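**Kalla adds brown velvet tub chair and gray pillow pair to Plonham seating range**

SKUNDNESS, October. Furniture maker Kalla has extended its Plonham range with a round upholstered tub chair and a matching set of two pillows. Both items are in stock at the Skundness warehouse and can be ordered by trade and retail customers from 9 a.m. on the first working day of the month.

The chair is sold under the name Plonham Round. It has a low back that continues into the arms as a single curved shell, with a thick fixed seat cushion set inside it. The seat overhangs the base on all sides. The cover is a brown velvet with a directional pile, supplied by the textile mill Addo and finished at Kalla's own cutting room.

Velvet of this type shades in use. Areas where the pile has been brushed one way look lighter than areas brushed the other way, and marks from hands or clothing will show until the surface is brushed again. Kalla does not treat shading as a fault. A soft clothes brush, drawn from the top of the back down toward the seat, will restore an even surface.

"We had returns on an earlier velvet from customers who took shading for wear," said Shahnaz Talukder, product manager for seating. "The care card now covers it on the first page, and store staff have been asked to show it on the display chair before the order is placed."

The pillows are light gray with a suede-like surface and are sold in pairs. Covers can be removed and washed separately from the inserts. The inserts should be aired flat for 12 hours after unpacking and shaken from both ends before the covers are closed. Customers who want a firmer back support can order a denser insert in the same size.

For display, Kalla recommends placing both pillows against the backrest with their tops touching, one leaning to the side and one more upright at the middle of the seat. This leaves the front of the seat cushion clear. The arrangement applies to store floors and to catalog work, and it is set out in the dealer sheet with the floor clearances.

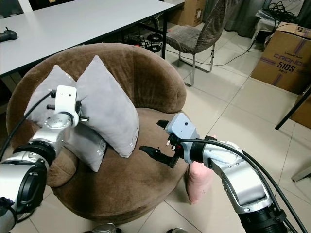
Dealers should allow 20 inches of free floor in front of the seat and keep the chair out of direct window light, as brown velvet will fade unevenly if one side is exposed. On hard floors such as tile, the base should be lifted and not dragged when the chair is moved.

The first production run is 2,677 chairs. Delivery is through Kalla's existing network of 31 dealers, with chairs shipped assembled in a single carton and pillows packed separately. Replacement pillow covers will be available as a spare part.

**Trade and press contact:** Rajitha Roy, Kalla press desk, Skundness. Fabric swatches, care cards and the dealer sheet are available on request.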